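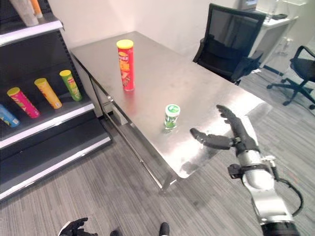 Can a machine do the chores yet? Questions people ask us

Last updated Thursday, September 6, 2018

We get a lot of mail at Arnemdale, and most of it comes down to one hopeful question: when can I stop putting the groceries away? The answers below were written by Ginevra Longo and Sherif Gaber, with corrections from Rezaul Wickramasinghe, who works on hands and is picky about them.

So, can a robot tidy my kitchen?

Parts of it, slowly, with help. A robot with two arms and decent hands can pick up a lot of the things you own, provided they are standing in the open with some space between them. Ask it to clear a counter after dinner for a family of five and you will be waiting a long time. But picking up a can and putting it on a shelf is real work, and we think it's wonderful to watch.

Why do you spend so much time on snack cans and little tubs?

They are great teachers! A tall can is easy to get your fingers around and easy to knock over. A short container is the opposite: it stays put, but the hand has to come down close to the table to reach it, and then the fingertips can hit the surface before they close. Put one of each on the same table and you have two quite different jobs. Stores and kitchens are full of both shapes, too.

Does a shiny table make it harder?

Yes, and more than most visitors expect. Polished steel shows streaks from the ceiling lights and a soft colored copy of whatever stands on it. A red can has a red smudge under it, and a green-and-white tub has a greenish one. You ignore that without thinking. A vision program has to learn that the smudge isn't part of the can. We could throw a cloth over the steel, but plenty of shops and restaurants have counters like this, so the steel stays.

Can it stock a shelf?

Standing cans upright on a flat shelf, fairly well. Sloping shelves where cans lie on their sides in a row are tougher. The can has to be turned over in the hand, lined up with its neighbors and let go gently enough that it doesn't roll. Our planning program, Flunditz, treats the turn and the letting go as separate steps, and the letting go is where we lose the most cans. In August we ran 206 shelf placements and 80 of them needed a person to step in. Eleri Voyle thinks that's a gloomy way to put it – look how many didn't!

Why hands with fingers? Wouldn't a simple clamp do?

For a warehouse bin, a clamp or a suction cup is often the better tool, and we'd tell any shop owner the same. Homes are different. Lids, handles, drawer pulls and jars were all made for people's hands. With four fingers and a thumb you can go at a small jar from the side, thumb on one face and fingers on the other, just as you would. The cost is complexity. Each finger has several joints, every joint can wear, and Rezaul keeps a drawer of spare knuckle pins.

Can it open drawers?

Sometimes. A long thin rail is good to hook fingers behind, once they're in the right place. Pulling straight is the hard part. If the arm pulls a little sideways the drawer sticks, and then the robot has to notice that it's stuck. We have 2 versions of this running and like neither of them very much yet.

What about laundry, dishes and beds?

Anything soft is still rough going. A can has the same shape every time you see it and a T-shirt never does. Dishes are somewhere in between: a mug is fine, a greasy stack of plates is not. We haven't tried beds. Thomas Ferri asks about beds every month.

How fast is it?

Slower than you. For a single can from table to shelf, figure around 7 times as long as a person would take. Most of that is looking and planning, and the arm itself could go quicker. We keep the speed low when people are in the room.

Will it take jobs in stores?

We don't know, and we're wary of anyone who sounds sure. The store managers who visit mostly ask about the night shift, when shelves need filling and they can't find enough people. Today's machines couldn't cover that shift either. We'd like store staff to be part of this early on, and the ones who have come by have given us better ideas than we had ourselves.

Can I buy one?

Not from us. Jorkarness is a research project and nothing in the room is for sale.

Can I come and see it?

Please do! Write to Ginevra with a couple of dates that suit you. School groups are welcome, and you may bring a item from your own pantry for the robot to try. Unopened, please, and no glass.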